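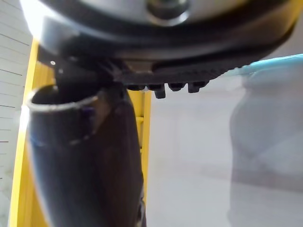

Wanda maintains that the harbor card is overpriced at 11 coins, and that any player who buys one before the second reshuffle has lost tempo for good. Logged her objection. Botley, four players, 48 cards in the supply, final round reached with two piles empty.

12th June. Second session, harbor at 9. Purchases moved earlier and the market pile ran out first.

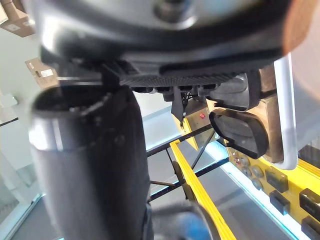
Emmett asked whether the end trigger should be three piles in place of two, as the February rules had it. Tried it once. The game ran long and the last turns changed no ranking. Kept two. Harbor stays at 9 until Soledad has played it.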